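The Night Boat to Tukirmont

I'd wanted to see Tukirmont ever since Kanokwan came home raving about its noodle stalls, so when the Flinska ferry opened I bought two tickets before asking my sister whether she got seasick. She does!

"You could have mentioned it's 11 hours," Madalena said, gripping the rail.

"There's a karaoke bar," I said (there was, and it was closed).

We came in at sunrise, green hills right down to the water, and she forgave me for maybe a minute. Then we saw the 700 steps up to the guesthouse.
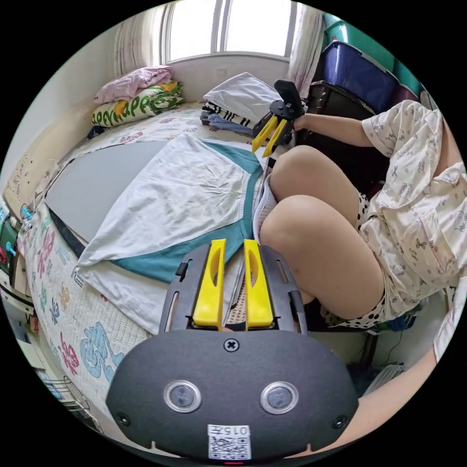
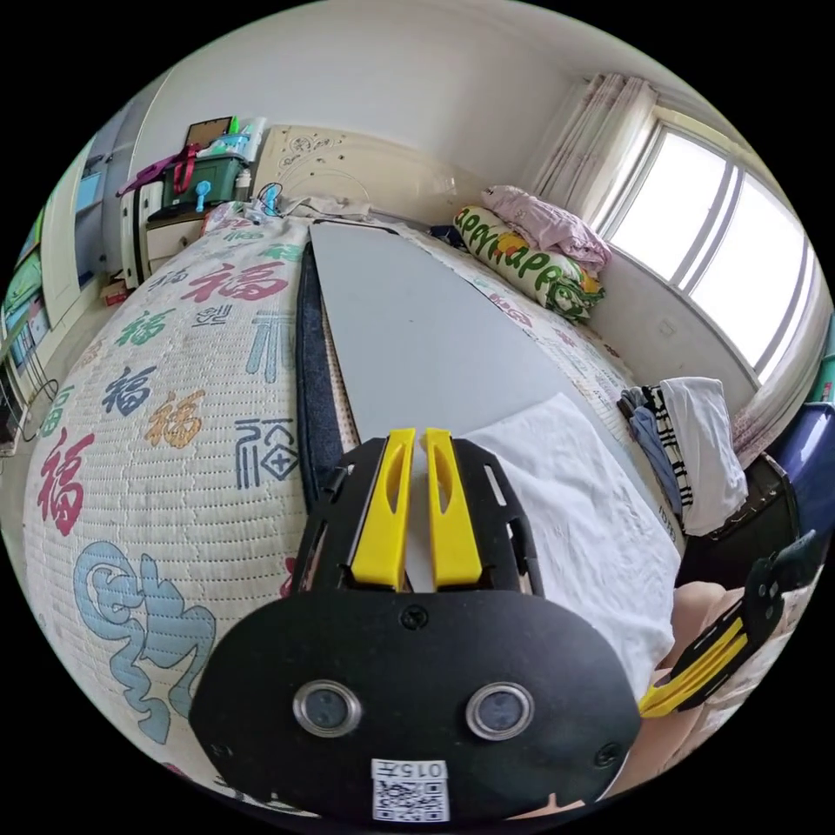
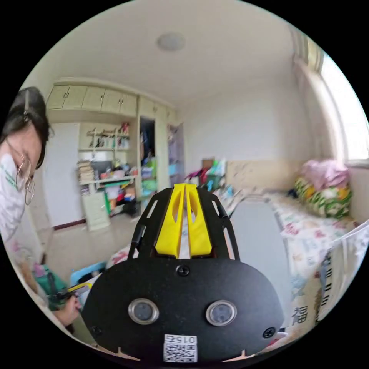

Part Two: The Steps

Madalena sat down on her suitcase and asked which of us was carrying it.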